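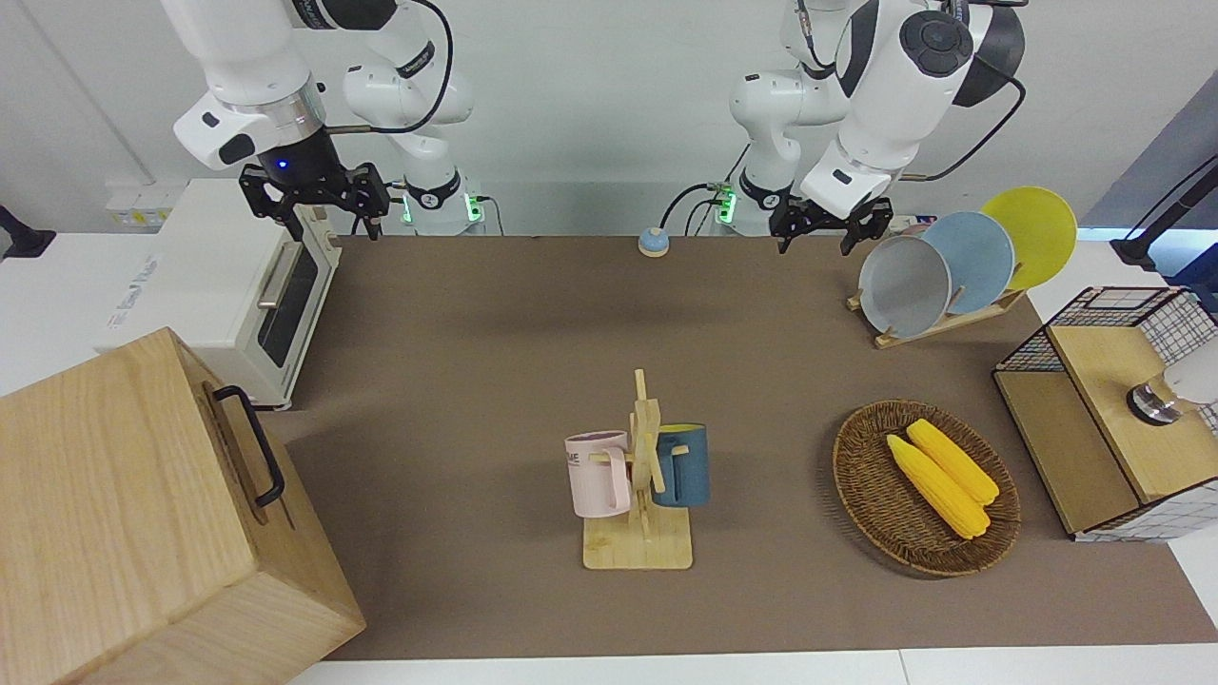
Two arms over the kitchen bench at Forport, with the mug tree between them. The left gripper is near the dish rack.

The fault took 59 milliseconds and cost one plate. On 06/03/2019 the left arm of a two-arm bench cell at Forport closed on the rim of a dinner plate, lifted it clear of the rack and let go. The controller logged no error. Both status lights stayed green.

Sena Nyarko, who runs the cell, pulled the joint logs that evening. The gripper had reported a force reading of zero while its fingers were still closed. The software took that as an empty hand and opened them to try again.

"It did what it was told to do with a zero," Nyarko said.

The cause was in the cable. Force data travels down the arm in the same bundle as power, and the bundle flexes every time the elbow folds. One connector, supplied by Movari and rated for 4,000 cycles, had worked loose at the wrist. Pavithra Lobo repeated the lift 333 times with a plastic plate and got the dropout 2 times, both with the elbow near full bend.

The fix has two parts. The connector now has a locking collar, and a lone zero no longer opens the fingers — the arm holds position and stops until an operator clears it. Francine Leclerc, who reviewed the change for safety, wanted the status light to turn amber during the hold. That part is still open. The light is driven by firmware in the base, and the next release is due in December.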